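How Wood Gets Its Grain
Sunside Children's Museum - Learning Pages for Ages 8 to 11
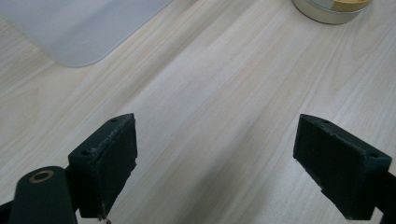

Every tree keeps a record of its own life. The record is stored inside the trunk, in the wood itself, and people who study trees have learned to read it. This page explains how wood grows, why it has lines in it, and what those lines can tell us.

What is wood made of?

Wood is made of very small parts called cells. Most of them are long and thin, like drinking straws, and they stand upright in the trunk. While the tree is alive, many of these cells carry water from the roots up to the leaves. Others give the trunk its strength, so that it can hold up heavy branches in the wind.

The direction in which these long cells lie is called the grain. In most trees the grain runs up and down the trunk. This is why a log splits easily from end to end but is very hard to chop straight across.

Where does new wood come from?

A tree does not grow wider from the middle. New wood is made in a thin layer just under the bark, called the cambium (say "KAM-bee-um"). The cambium makes new wood on its inner side and new bark on its outer side. The oldest wood is therefore at the center of the trunk, and the youngest is close to the bark.

In places with a warm season and a cold season, the cambium does not work at the same speed all year. In spring it makes large cells with thin walls, and this wood usually looks pale. Later in the summer it makes smaller cells with thicker walls, which look darker. In winter it rests. One pale band and one dark band together make one ring, and one ring usually stands for one year.

In some tropical forests, where the weather changes very little, trees may have faint rings or none that can be seen.

Why do boards have lines and not circles?

Think of a roll of paper towels. From the end, you see circles. If you could slice it from top to bottom, you would see long lines. The same thing happens with a log. When a sawmill cuts a log lengthwise, the rings appear as stripes along the board.

The pattern depends on where the saw passes. A cut that goes through the center of the log gives straight, narrow lines. A cut nearer the outside gives wide curves and pointed arches. A knot is the place where a branch once joined the trunk, and the lines bend around it like water around a stone.

Very thin sheets of wood are called veneer. They can be glued onto another material, so that a large piece of furniture can be covered with wood from a small part of a tree.

Reading the rings

Scientists who study tree rings are called dendrochronologists. The word comes from Greek words for "tree" and "time." They look at the width of each ring. A wide ring often means a good year, with plenty of rain and sunshine. A narrow ring may mean a dry year, a cold year, or an attack by insects. A black scar can be the mark of a forest fire.

They do not need to cut a tree down. They use a hollow tool called an increment borer, which takes out a sample about as thick as a pencil. The tree slowly seals the small hole.

The museum's own collection includes a slice of oak from the Jalberg woods, which fell in a storm one February. Our wood educator, Takeshi Iwasaki, dated it with pupils from the Tahiri School. The slice has 100 rings, and 6 of them, side by side, are very narrow. Those years were dry ones in the Rirkberg valley.

Try it yourself

Ask an adult to help you find a tree stump in a park or a yard. Brush off any dirt. Start at the center and count the dark bands until you reach the bark - a pin pushed in at every tenth ring will help you keep your place. Write down where the widest and narrowest rings are. Please do not cut or scratch living trees.

Words to remember

Bark: the outer covering of a tree.
Cambium: the thin layer where new wood and bark are made.
Grain: the direction of the long cells in wood.
Veneer: a very thin sheet of wood.

Text by Souad Ezzat, Education Department. Page reviewed Wednesday, October 21, 2020.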